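The Open Day at Fidivari Street

The notice in the break room at the Vlachou laundry was dated 10/08/2019 and had a number to call. Nornari was holding an open day at a house on Fidivari Street. They were working on a machine called Fulis that would fold clothes, and people with experience were welcome to come and look. It had been planned for August and put off. Under the number somebody had written "bring your own shirts" in ballpoint.

I had been at Vlachou for 16 years, so I called.

I took the bus out after my shift. I had expected a showroom, but it was an ordinary house with shoes by the door and a pot on the stove. The family who lived there let Nornari use the bedroom for the afternoon. Their grandmother sat in the kitchen and pointed each visitor down the hall without getting up. There were 2 people from the firm, a tall man with a clipboard and a young woman with her hair pinned up, and a handful of us visitors standing wherever there was floor.

I asked where the machine was. The man said Fulis itself was in the workshop and wouldn't be coming. What they had was the hand, or a hand like it. You held it by a grip and worked the fingers yourself, and everything you did with it was recorded. Fulis would learn from the recordings. He said this pleasantly, the way you tell someone the bus has been rerouted.

"So it's us folding," said a man from the hotel side.

"For now," the young woman said.

She said they had done towels in the morning and those were easy. A towel has four corners and they stay corners. Then she took down a winter jacket and laid it out on the bed.

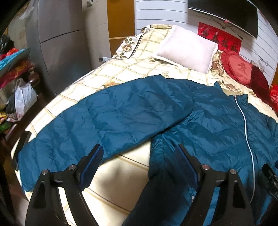 At Vlachou we hated quilted jackets more than anything but fitted sheets. You press the air out of one part and it goes into the next. I wanted to tell her the sleeve should come in first, before she touched the body. She had it stretched out the other way, with the cuff almost at the edge of the bed, and the white edge of the zipper was bending down the front where I would have pulled it straight. But it was her demonstration. I kept my hands in my coat pockets.

She worked slowly. The fingers had blue pads on the inside, and when she closed them on the cloth she held her breath. I noticed it because I do the same thing with silk. She brought the cuff across and let go. The sleeve swelled up again and slid halfway back. She did it again. The man with the clipboard wrote something down.

"Does that one count?" I asked.

"They all count," he said. "The bad ones too. It has to see what bad looks like."

I thought about that for some time. When I was new at Vlachou the forewoman would shake out a bad fold and make you start over, and there was never any trace of it. I must have done thousands that went that way. I had not thought of them as being worth anything.

The others asked their questions. The hotel man wanted to know what it would cost, and the clipboard man said they were hoping for 299 a month to rent, but that was a long way off. The hotel man did some figuring on his fingers and didn't ask anything else. A girl from a dry cleaner's asked if it could do buttons. No. Could it tell inside out from right side out? Sometimes, the young woman said, and then she said no, not really, not yet.

Then she held the grip out to me.

I said I was only looking. She said it was an open day, and I had come all that way on the bus. I don't know how she knew about the bus. I took it.

It was heavier than I thought and the weight was all in front. I have good hands. I can do a king sheet alone, with my chin. With that thing I had the hands of a child. I spread the jacket flat again, the whole of it, hood up toward the pillows, to give myself a fair start. There was a red cushion at the head of the bed shaped like a heart, and I remember being careful not to knock it, as if the family might be watching.
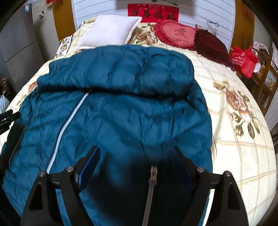 The jacket laid flat on the bed, hood at the upper end.

My first try was worse than hers. I went for the sleeve the way I would at work, quickly, and the fingers closed on nothing. The second time I caught the cloth and the lining too, and pulled the whole jacket toward me. Behind me the dry cleaner's girl laughed a little and then said sorry.

So I stopped and looked at it. At work you don't look. Your hands have gone ahead and you are thinking about supper. Now I had to ask myself what came first, and I found I couldn't say it. I had to put the gripper down on the dresser and do a fold in the air with my own hands, slowly, with no jacket, to find out what I did.

What I did was push. Before I moved anything I laid my forearm along the cloth and pushed the air up toward the neck. I had done it every day for years and would have sworn to you that I didn't.

"Can you do that with the tool?" the young woman asked.

"I don't have a forearm with the tool," I said.

She looked at the clipboard man and he looked at the ceiling. Then he wrote for a long time, more than he had written all afternoon, and turned the page over and kept going.

I used the side of the fingers in the end. I closed them and dragged them along the quilting toward the top, a strip at a time, and the air went where I sent it. Then I brought in one sleeve, and then the other - and they stayed, near enough. I doubled the body over and leaned on it with the pads until it quit rising. It took as long as I would need at work for a whole rack. My shoulder hurt. By Vlachou standards it was a poor fold and the forewoman would have shaken it out.

I shook it out myself, and did it again.

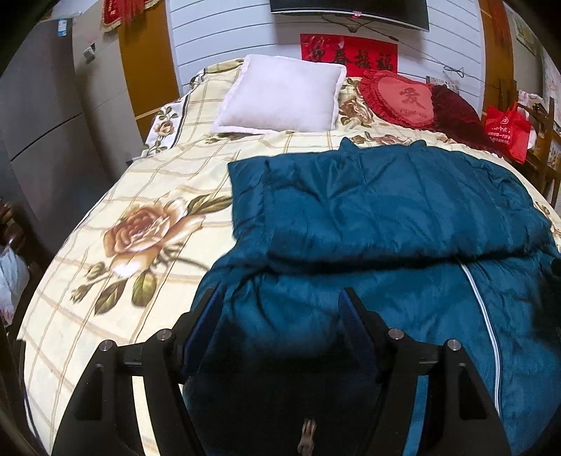

The dry cleaner's girl said I was teaching it to take my job, and did I know that? She didn't say it meanly. She had her bag on her shoulder already and was waiting for an answer before she left.

I told her I had thought of it. I said the sheets had been done by a machine since before I came, the flat ones anyway, and what they left us was everything the machine couldn't do. She said that was her point. The hotel man said 299 a month was less than either of us, and buttoned his coat.

After they had gone I did a few more. The young woman watched my elbow now instead of the jacket. She asked me what I would do about a wool sweater, and I told her, and she asked about a child's snowsuit, and I said God help it. The light in the hall came on. Somewhere in the kitchen a lid was put on a pot.

The clipboard man gave me a form to sign and an envelope for the bus fare. He asked if I would come again in 2 weeks, paid this time, by the hour. I asked if it would be jackets. He said it would be whatever I thought it ought to see.

On the way out the grandmother stopped me. She wanted to know if they had put her cushions back the way they were. I said we hadn't moved them. She nodded and told me the jacket was her grandson's, and that he never folded it anyway, he left it on the chair.

The bus was late. I stood at the stop on Fidivari Street with my hands out of my pockets, and after a while I caught my right arm moving, pushing the air out of nothing, up toward the neck. I let it go on until the bus came.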